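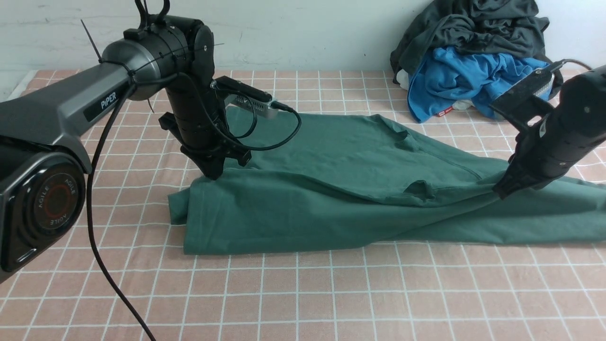
Dark green cotton garment on the grid cloth, before folding is complete.

Folding a cotton top so that the sleeves lie flat
Community Help > Laundry and Linen > Folding and Storage

Posted by Haf Wynne, 2025-03-18

I am responsible for the clothing store at the Trellanar residence, where 212 garments are folded and shelved in an ordinary week. Our written procedure asks for each top to be folded to a uniform width on a table covered with a grid cloth. The cloth is pale pink with white squares.

Heavier cotton tops continue to present a difficulty. When one side is folded over, the fabric gathers into a thick heap, and the sleeve on the other side remains stretched out across the table. Pulling that sleeve straight moves the body of the garment, and the center wrinkles again. I would be grateful for a recommended order of steps, and for advice on whether the grid should be used to set the width.

Odair Holanda

The procedure in use at Grastis is as follows. Lay the garment face down with the hem toward you and smooth the body from the center outward before touching either sleeve. The side seams should be straight at this stage. If they are twisted, lift the garment by the shoulders, shake it once and lay it down again.

Hold the body flat near one shoulder and draw the opposite sleeve out until it is just taut. Further tension will shift the body, as you have observed. Fold that side inward along a line of the grid, then turn the sleeve back on itself so that it lies parallel to the side seam. Repeat on the other side. Bring the hem up to the collar in two folds.

The grid is suitable for setting the width, provided the cloth is fastened under the table edge. A loose cloth travels with the garment and the lines are then of no use. Choose one width for all adult tops and record it in the procedure. Ours was last revised in April and has needed no change.

Garments with a pocket or side opening should have it closed and pressed flat by hand before the first fold.

Shboul

Hangers would avoid the matter entirely. We purchased 100 for our store and no longer fold long sleeves. Shelf space may be a consideration in your case.

Haf Wynne

Thank you both. Our rail space is limited, so hangers are not an option at present. The cloth on our table is not fastened, and I will have that corrected before the procedure is reissued.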